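Subject: Re: [cell-users] Tool height drifting after board swap
From: Ville Ikonen

Raimo Halonen wrote:
> We changed the board on our Terkura cell in April and ever since
> then the arm stops too high over the far side and nearly touches
> on the near side. I have run the height routine 27 times and get
> a different answer each time. Is it the arm, or is it the table?
> Also, do you clamp your board or just let it sit?

Raimo,

I would look at the table before the arm. We had the same thing on the Cinham cell last year and spent two evenings on the joint offsets, which were fine. The board was rocking on a bit of swarf in one of the table holes.

What I do now, in this order:

Power down the arm and take the board off. Brush the table and run a vacuum over the holes. Lay a straight edge across the board both ways. If it has cupped, turn it over and try again. Ours is plain maple and it does move when the heating goes off.

Put the board back against its bolts. I don't clamp it. Clamps pulled one corner down on ours and gave readings much like yours. Do the bolts up by hand, then a quarter turn.

Warm the arm up with 50 empty moves at half speed before you touch off. The Miettinen controller will let you run the height routine cold, but the figure it gives is no use an hour later.

Touch off at four corners and the middle, with nothing on the board. Write the numbers down somewhere other than the controller. A restart wiped mine once.

Then put the blocks out and bring the tip down slowly over bare wood near one of them, not on top of it. I keep the same colours together so I can tell quickly from the log which one a bad pick came from.

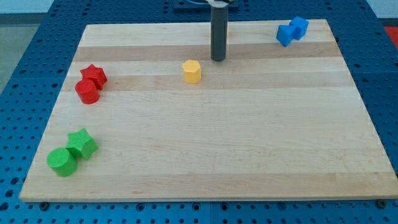 If the corners still disagree after all that, check the shaft fitting at the top. There is a Bultex note on it, number 844, which gives the tightening order. Ours had worked loose after 300 hours and the error looked just like a tilted table.

One question back: did you keep the old bolts when you changed the board? If the new board is thicker, the heads may sit too low to hold its edge. Send me the five readings when you have them and I'll compare them with ours.

Ville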